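Linholm Classroom Word Card Set, Level 1

The Linholm set gives beginning language students 598 picture word cards for matching, sorting and short speaking games. Each card has a line drawing on the front and the word on the back, in Spanish, French or Portuguese. Choose the language when you order.

Cards are printed on heavy stock with rounded corners. A teacher guide is included, with word lists by topic and 400 short prompts for pair work. Pages in the guide may be copied for use in your own school.

Topics: family, food, weather, clothing, the house, the farm, seasons, school, the body, feelings.

The Level 2 set (Araújo edition) adds verbs and simple sentences – it does not repeat any Level 1 cards. Both sets fit the Sirnden card tray, sold separately. 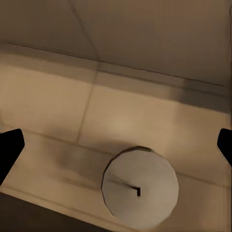
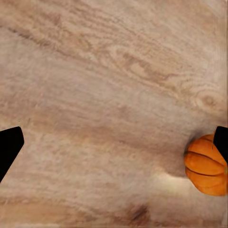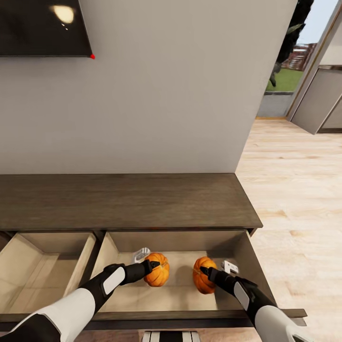

Cards are sorted by topic and banded before packing, and a colored stripe on the back shows which group each one belongs to. Students who know the food words can move on to place words with the same cards. Two small pumpkins in an open drawer, as in the last picture, are enough for "in," "on," "next to" and "how many." Pages 14 to 20 of the guide cover this kind of practice.

Item number: 3880
Ages: 6 to 11
Ships from: Prurnbridge
Replacement cards can be ordered by topic – please give the language and the stripe color.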